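Makerspace lighting, are fluorescent lights good enough?

hoani47
We're looking at a shared workroom, bare ceiling with fluorescent lights. They want 852 a month. Landlord says the lighting is "plenty". I have my doubts.

Rukport
Plenty for what? Lights on a ceiling full of pipes throw shadows. I'd bring my own lamp.

angus_donnelly
Disagree. I worked under lights like that for 2 years and soldered fine.

Rukport
Fine by whose standard?

hoani47
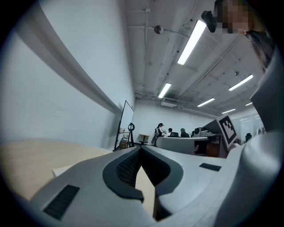 Ceiling lights and pipes, counter at the back

angus_donnelly
Looks OK to me. White wall helps.

Rukport
A photo won't tell you how bright it is. Go back at 5 pm with a light meter before you sign.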